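A morning at the Caldeira showroom in Jestthorpe

I went out to Jestthorpe in January to see Caldeira, which fits and sells small kitchens for apartments and rentals. The showroom is on the ground floor of an old seed warehouse, five minutes on foot from the bus stop. Doors open at 10 a.m. and there is no charge. Coffee is at the back.

Inês Sampaio showed our group around. She has worked there 17 years and started on the warehouse side, so she knew the stock well. We began with the cabinets. The doors come in 37 finishes, and most of them are kept on a sliding rack that sticks a little. A full small kitchen starts at over $3,000 before fitting. Sekar Chin, who was in our group, asked about delivery to Dredport and was told it costs extra.

After that we spent a good while on countertops and what people keep on them. Sampaio's view is that a counter should be shown with things on it, because buyers can't judge the depth of a bare one. The displays use white, marble-patterned tops with wooden boxes and trays, and the toaster and toaster oven are left out as they would be at home. I liked the small caddy with the tea bags, and the box with a drawer would suit anyone short of cabinets. The dark faucets look good against light wood, though I would want to know how they wear.
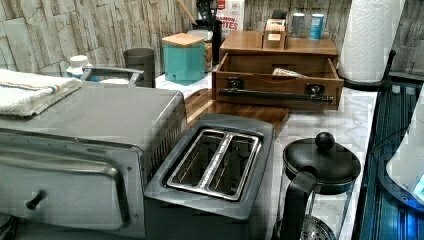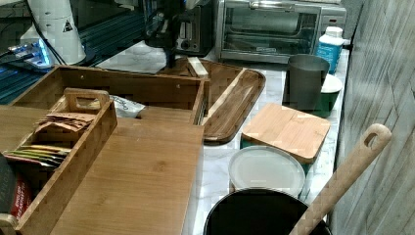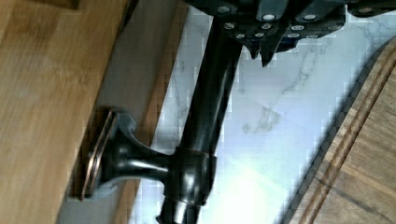

The talk on storage was shorter than planned. Rosário Bastos went through drawer runners and corner units, and she had samples to pass around. The soft-close runners were heavier than I expected. She recommends measuring your tallest canister before choosing a shelf height, which I have since done at home.

Parking is on the street and fills up by 11 a.m. The restroom is up one flight of stairs and there is no elevator. Catalogs are free at the front desk, but the price list is separate and you have to ask for it.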